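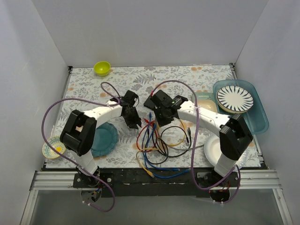 When an arm stops with an overload fault, do not clear the fault at once. First press the stop button and support the forearm with your hand, then switch off the motor power. Now look at the arm's own cable over its full length. The purple ones are fastened to the forearms but hang in wide arcs near the base, and such an arc can catch at a joint. Free it by hand, power on, and move each joint slowly through 60 degrees before you start the program again.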